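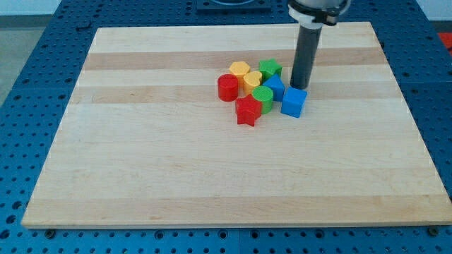 Kitchen > Care and Repair > Wood and Cutting Boards

Maple board is sticky after oiling and rocks on the counter

I have a big cutting board made of maple strips glued side by side, light ones with a few darker ones mixed in. It was my aunt's and it sat in a cabinet in her house in Thibodeaux for years. When I got it the top was gray and dry and rough in the middle where she chopped. I sanded it with 100 grit because that was what I had in the garage, wiped it off, and put on oil.

The oil was from the back of my own cabinet. The label says Remano and under that "for salad bowls and wood." I can't find a list of what is in it. It smells a little like paint. I put on a heavy coat because the wood was drinking it up, and then I put on another one the same evening, and then I left it flat on the counter overnight.

Now there are two problems.

The first is that the top is tacky. Not wet. If I press my palm on it and lift, it grabs a little, and crumbs and towel fuzz stick to it. It has been like this since the start of September and it isn't getting better that I can tell. I tried wiping with a dry rag and the rag just drags.

The second is that it rocks. It was flat before, or flat enough that I never noticed. Now if I push down on a front corner the opposite corner lifts. I can slide a credit card under it but not two. The glue lines all look closed, I went over them with a flashlight.

I only oiled the top and the edges. I didn't do the bottom because I figured nobody cuts on the bottom.

What I want to know:

Is the sticky stuff safe to cut food on, and how do I get it off?

Will it flatten out by itself or do I need to do something?

Do I need to start over with the sanding? I would like not to. It made a mess and I don't have a power sander.

I do have mineral oil from the drugstore, and a tin of board wax called Ketska that came in a gift basket and has never been opened. Thanks for any help.

Bernadette Haddad

3 answers

Ottar Söderlund answered

Both of your problems come from the same evening, and you can fix both without a machine.

The sticky layer. If it smells like paint then I would guess it is a drying oil, linseed or tung or a mix with something in it. I don't know that brand, so I'm going by the smell. Drying oils don't evaporate. They take up oxygen and turn into a solid. In a thin coat that happens in a few days. In a thick coat the top skins over and what is underneath cures very slowly, and you get what you have. A second coat on the same evening makes it worse. The rule with these oils is to put it on, wait for the wood to take what it is going to take, and then wipe off everything that is left. When you are done wiping it should look like you hardly put any on.

Is it safe? Pure linseed or pure tung oil, fully cured, is used on a lot of kitchen things. Yours isn't cured and you don't know what is in it. Some products have metal driers or solvents added. I wouldn't put food on it until the layer is off. Also, if anyone in the house has a nut allergy, be aware that walnut oil is sold for bowls and boards too and you can't rule it out without a label.

Getting it off. Go outside or open the windows. Put on gloves. Wet a cotton rag with odorless mineral spirits and rub along the grain, one section at a time, turning the rag to a clean side often. Gummy oil will soften and come up brown or yellow on the rag. Keep going until a clean rag stays mostly clean. If there are stubborn patches, use a gray nylon pad with the mineral spirits, still with the grain. Then let the board stand on its edge for 2 days with air on both faces. The smell should be gone before you do anything else. If it isn't, wait more.

IMPORTANT: rags with drying oil on them can heat up and catch fire by themselves if you ball them up in the trash. Spread them out flat outside on concrete until they are stiff and dry, or put them in a metal can with water and a lid. Check with your town about where the can goes after that. If you still have the rags from the first night in a pile somewhere, go deal with those now.

The rocking. Wood moves when one face takes in or loses moisture at a different rate than the other. You sealed the top and left the bottom bare. The bottom was also against the counter, where air could not get to it. When the weather or the heat in the house changed, one face moved and the other one mostly didn't. A credit card isn't much for a big board. Most likely it relaxes when you strip the top and stand it on edge. Give it a couple of weeks. Don't put it in the oven, don't soak it, and don't clamp it down hard to force it. I have seen a strip board open up along a glue line from clamping and that is much more work to fix than a rock.

If it still rocks after that, put small rubber feet on the bottom. Use stainless screws, short ones, and check the length against the thickness of the board first. You can put a thin washer under one foot to take up the difference. The down side is that you can only use one face after that.

Sanding. You stopped at 100, and that is coarse. It will feel scratchy and it holds onto oil and food. After stripping, I would go over it by hand with 150 and then 220, using a flat block, with the grain. It isn't as bad as it sounds by hand on a board that is already clean. Wipe with a damp cloth, let it dry, and knock down the fuzz with the 220 again. There is no need to go finer. I have seen people take boards up to 600 and it looks nice until the first time somebody slices a tomato on it.

If you really don't want to sand, you can skip it. The board will work. It will just be harder to wipe clean.

Then finish with your drugstore mineral oil. It doesn't dry, so it can't go gummy the way this did. Put it on the top, the bottom, and all the edges, and go heavier on the end grain, the two ends where you see the cut ends of the strips. Leave it a few hours, wipe it all off, do it again the next day. I do 5 coats on a dry old board and then one whenever it starts to look pale.

The Ketska tin should be fine if the ingredients say mineral oil and beeswax or carnauba. Put it on last. If it lists anything else, tell us what and someone here will know.

answered by maplewood_mo

I had the same thing happen and I just scrubbed mine with hot water and dish soap and a lot of baking soda, then coarse salt and half a lemon. It took most of it off. Not all. I did it three or four times over a week and now it's good enough. Didn't use any chemicals. Mine is smaller than yours sounds.

For the warp I put it on a towel with the high side up and stacked some cookbooks on it. It's mostly flat now. Might have gone flat anyway.

Comment from Ottar Söderlund: Soap and soda will work on oil that is still soft. On a board that already rocks I would be careful about how much water goes on one face. If you do it this way, wet both sides and dry it standing up.

answered by r_pell

Just use it. Olive oil on mine for years, never had a problem.

Comment from Bernadette Haddad: I read that olive oil goes bad in the wood?

Comment from r_pell: never noticed

Comment from Ottar Söderlund: It can turn rancid. Some people's boards smell and some don't. Mineral oil costs very little and doesn't have the problem.

Update from Bernadette Haddad

I went with the first answer. The rags from that night were in a plastic grocery bag in the garage. They were not warm but I laid them out on the driveway anyway.

Mineral spirits took off most of it. The edges were the worst, I think it ran down and pooled there. I used the nylon pad on those. It has been standing on its edge against the laundry room wall and doesn't feel tacky anymore. It still smells a little so I haven't oiled it yet.

It still rocks, but less. The credit card doesn't go in now. A folded piece of paper does.

I bought 150 and 220 paper at Amska, the hardware store by me, and did the 150. The 220 is for the weekend. The tin says beeswax, mineral oil and vitamin E. Is the vitamin E a problem?

Comment from Ottar Söderlund: No, that's fine. Wait for the smell to go, then oil, then the wax.

Comment from maplewood_mo: glad it worked out. you can also use the wax on wooden spoons

Last updated: September

Contact us | Copyright Kitchen Care and Repair Community, answers belong to the people who wrote them | Back to top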